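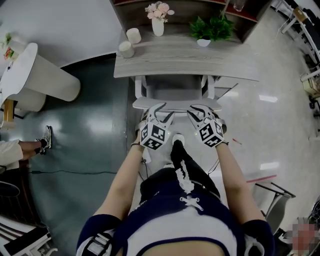
A reader of the draft code wrote in to ask why a gravel driveway counts the same as a concrete one, and whether the town would ever credit her for the rain that soaks through it. Her question is among the most common received, so it is answered first.

Jerkstead Stormwater Utility Fee: Frequently Asked Questions
Last updated April 19, 2021

Why is gravel billed as a hard surface?
Gravel that carries vehicles compacts within a few seasons. Once compacted, it sheds water at close to the rate of pavement during a heavy storm. The code treats any surface used for driving or parking as hard unless it was built as a permeable system with a washed stone base. Gravel in planting beds, under decks and along drip lines is not billed.

What is the fee based on?
The fee is based on the area of hard surface on a parcel, measured in billing units. One unit is 400 square feet. Roofs, driveways, patios, private walks and parking areas are included. Public sidewalks and streets are not.

Are partial units rounded?
Yes, down. A parcel with five full units and part of another is billed for five.

How was my parcel measured?
Measurements were traced from aerial photographs by Komura, the town's mapping contractor. Tree canopy over a driveway was traced through by estimate. Sheds and other small buildings on skids were included if they were visible and had a roof.

The measurement looks wrong. How do I correct it?
File Form 6 with the utility office. Attach a sketch with dimensions in feet. A survey is accepted but not required. If the corrected area changes the number of units, the bill is adjusted back to the start of the current billing year. If it does not, the new figure is kept on file and the bill stays the same.

Do I owe the fee if my lot drains to a ditch and not to a storm sewer?
Yes. The ditches along Sutter Road and the outfalls to Orkolau Creek are part of the public drainage system and are maintained from the same fund. A parcel is exempt only if all of its runoff stays on site in the design storm, as shown by a stamped drainage report.

What credits are available?
Credits apply to rain gardens, infiltration trenches, cisterns and permeable paving. The credit is calculated from the hard surface area that drains to the device, not from the size of the device. Rain barrels do not qualify because they are usually full when the second storm arrives.

Does a credit expire?
It must be renewed every five years. Renewal requires a short inspection. The inspector checks the inlet, the overflow and the depth of ponding. A rain garden that holds standing water more than two days after rain will need repair before the credit is renewed.

Is the fee the same thing as the impervious cover limit?
No. The cover limit is a zoning rule and controls what can be built. The fee applies to what is already on the ground. Paying for more units does not give permission to exceed the limit, and a zoning variance does not lower the fee.

Are churches, schools and town buildings charged?
Yes. The fee is a utility charge and not a property tax, so tax exemptions do not apply to it. Town buildings are billed at the same rate as other parcels.

How are condominiums billed?
The total hard surface of the site, common areas included, is divided equally among the units of ownership unless the association asks for a single bill. Requests for a single bill must be received before the end of May to take effect in the next billing year.

I rent. Who gets the bill?
The bill follows the water account. Where there is no water account, it goes to the owner of record.

What does the money pay for?
Pipe repair, ditch cleaning, street sweeping, outfall monitoring and the town's discharge permit. Nine culverts are listed for replacement in the current plan. The list is kept at the utility office and can be viewed at the counter during business hours.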